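Tovar library to close its reading room for new flooring

The reading room at the Tovar branch library will close in December while crews replace the carpet. The work covers the main floor and should take 7 weeks, branch manager Pallavi Yadav said.

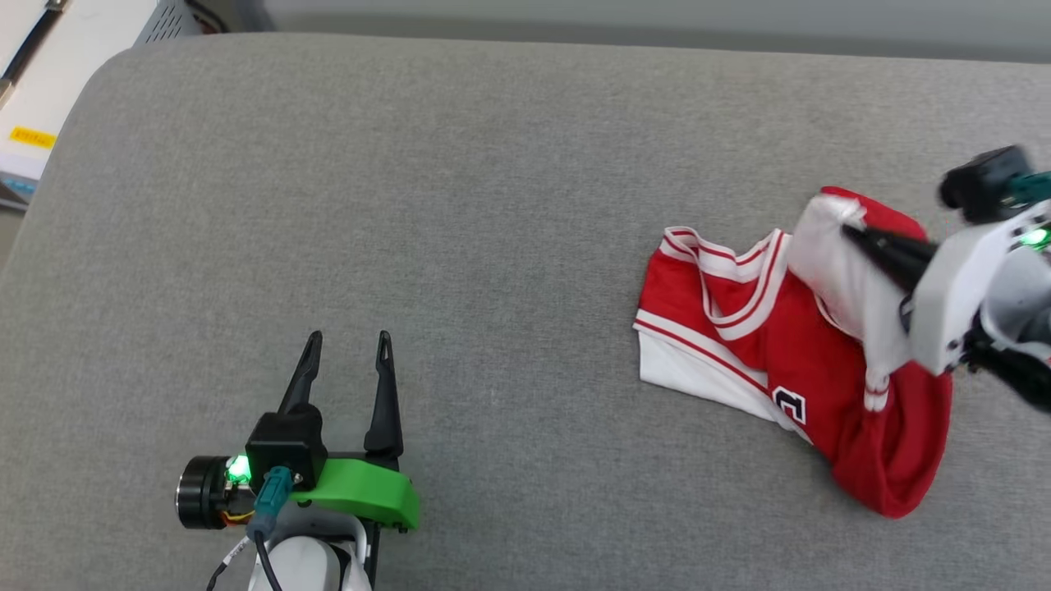
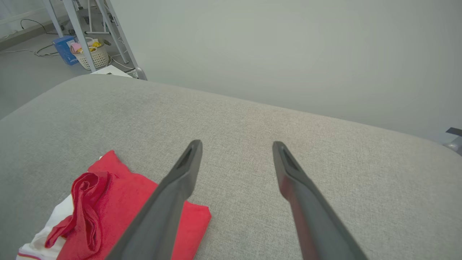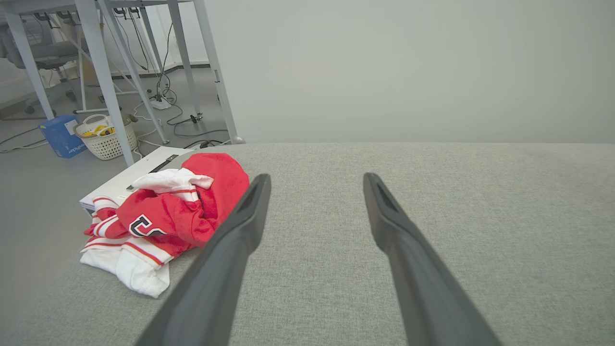
LOCAL NEWS

Holds can be picked up at the side door until 6 p.m. Some 500 books from the children's shelves will move to the Clesedport branch. Story time moves there too.

Rigoberto Orozco, who reads the paper at the library most mornings, said he would take the bus to Clesedport. "It's 64 steps up from the stop," he said. "I'll manage."

Late fees are waived until the room reopens.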